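Touring Crew and Support Musicians Wanted - Zestuvness Regional Run

Posted Aug 27, 2024

Zestuvness is a four-piece country band based in Bristau. We are putting together a crew and a small group of extra players for our next regional run, which starts in April and covers 21 shows in halls, clubs and a couple of theatres.

We are looking for:

Front of house sound engineer
Must be comfortable with a different desk most nights. We carry our own microphones and monitors but no main PA.

Driver / backline tech
Full licence and a clean record. You will drive the van and trailer, restring guitars and look after one fussy pedal steel.

Fiddle player who can sing harmony
Three-part harmony is on most of the set. You don't need to read music, but you do need to learn songs from recordings before rehearsals start.

Merch seller
Cash and card handling, stock counts after each show, and some lifting.

Pay is a flat rate per show plus a per diem on travel days. Accommodation is shared twin rooms. Rehearsals are paid at half the show rate and run for 3 weeks at the Illberg rehearsal rooms in Bristau. Parking is at the rear - the front doors are locked after 6.

Bookings are handled by Hutchins Touring, who will also issue the contracts. You will be engaged as a contractor and need your own tax number. Public liability cover is organised for you.

To apply, send a one-page resumé and two references to Hutchins Touring. Fiddle players should add a link to two recordings, one of them live. Please put the role in the subject line. We can't return calls about applications.

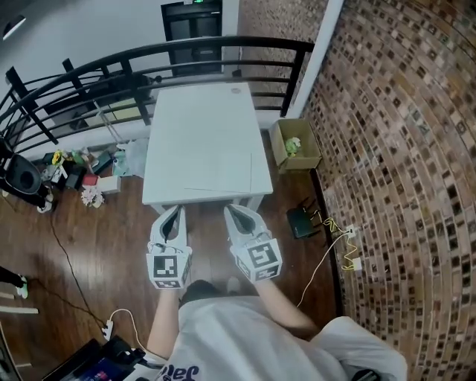
According to one member of last year's crew, the drives were longer than the ad made them sound and the per diem always came on time, and anyone going for the driving job should ask to see the full routing before signing. We are happy to send the routing to shortlisted applicants.

Applications stay open until all four roles are filled.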